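Print this article | E-mail to a friend

By the second Monday I'd stopped feeling silly about it. I had a Vostlow gripper in my right hand and a Jadano in my left, and I was folding laundry like a very slow lobster!

Both are meant to be held by a person. You do the chore, the camera on top watches, and later an arm gets to learn from it. I gave each brand 2 weeks and a lot of T-shirts (400 folds, and yes, I kept a tally on the fridge). The Jadano squeezes harder, and I loved it for towels. On thin cotton it kept grabbing the sheet too, so I'd lift half the bed along with the shirt.
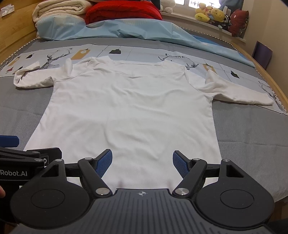
White tee on the bed, with the blue finger pads open over the hem.

Soft pads won me over in the end. The ones with a fine grid let me pinch a single layer if I came in low and closed slowly, and my best shirt took 21 seconds. My worst took 33, mostly because a sleeve cuff kept flipping back on itself and I kept chasing it. Try picking up a cuff when you can't feel it. You end up staring at your own fingertips like they belong to somebody else.

I also ran everything off a Holzer controller, then swapped in the Clorken for the last few days. The Holzer is easier to set up, but its cable is short and I was forever tugging it around the bedpost. The Clorken beeps when it loses tracking, which drove me up the wall until it saved me a whole evening of bad recordings. I'd keep the beep.

Socks are next. I'm dreading socks.

Contact us | Copyright, all rights reserved | Back to top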